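Chapter 7
Picking a Supplier When Everybody Sounds the Same

When I started buying technology for a living, I thought the hard part would be the technology. I'd spent two weeks reading up on sensors and processors (I had flash cards, I'm a little embarrassed to say), and then I walked into my first supplier meeting and the whole conversation was about payment terms. Nobody asked me a thing about sensors!

So this chapter is about companies. How do you look at a young tech firm, one with a nice website and a big funding number, and decide whether you want your own business to depend on it for the next five years? By the end you should be able to read a company profile with a pencil in your hand, pull out the claims that matter, and write a one-page supplier note. We'll do the note in Section 7.4, and yes, one page means one page.

Let me start with a story, because I learned most of this by getting it wrong.

A few years back I was working for Trunstead, a distributor of kitchen and catering equipment. We wanted software to predict which spare parts our customers would order, and we had it down to two bidders. Skerance was the exciting one. They'd just raised a lot of money and their sales deck was gorgeous. Kestitz was smaller and a bit dull, and their deck had a typo on the first slide. Skerance wanted $1,848 a month and Kestitz wanted $1,448, and my boss told me the $400 didn't matter if the better product was really better. Fair enough. But how was I supposed to know?

I did what most beginners do. I searched both names, opened every result and believed nearly all of it. One page said Skerance had 200 customers. Another one said 100, and a third page called it a shopping site, which it had never been. I copied the 200 into my report because it was the bigger number and it looked good in a table. Please don't do this.

My coworker Hường Đinh read the draft and wrote one question in the margin: "Customers, or people who signed up for the free trial?" I called and asked. It was free trials. The number of paying customers was something they "weren't able to share at this time," and I had to go back to my boss with a much thinner table.
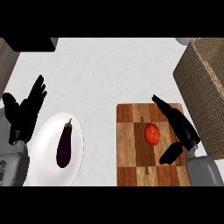

Figure 7.1. A simulated robot with two black, multi-fingered hands at a white countertop with food items.

That one question has saved me more money than any course I ever took, so I've built the first half of the chapter on it. Whenever you see a number in a company profile, ask what was counted, who counted it, and when. A customer could be a signed contract or an email address. "Funding" sometimes means cash in the bank, and sometimes it means a promise that gets paid out in stages if certain goals are met. I've seen "offices in nine countries" turn into one office and eight people working from their kitchens. There's nothing wrong with working from your kitchen (I'm doing it right now), but it changes what you can expect when you need somebody on site by tomorrow morning.

The second half deals with sources. A lot of the text you'll find online about tech companies was copied from some other page, which was copied from a press release. Five pages that agree may only be one page wearing different hats. I'll show you how I trace a claim back to where it first appeared, using the profile of a parts maker called Domański that I saved on 2023-04-23. It's a good one to practice on: the founding year changes twice in the same article.

Before you go on to Section 7.1, take ten minutes for this warm-up. Pick a tech company you like and find three web pages that describe it. Write down every number you see, with the page it came from, and circle any two that don't match. Don't try to fix anything yet. Keep the sheet, you'll need it again in Section 7.3.

Words to know in this chapter: supplier note, paying customer, staged funding, first source, reference call.

7.1 What Was Counted?

Open your profile to the first number and put your pencil on it. We're going to start there, even if it's only the year the company was founded.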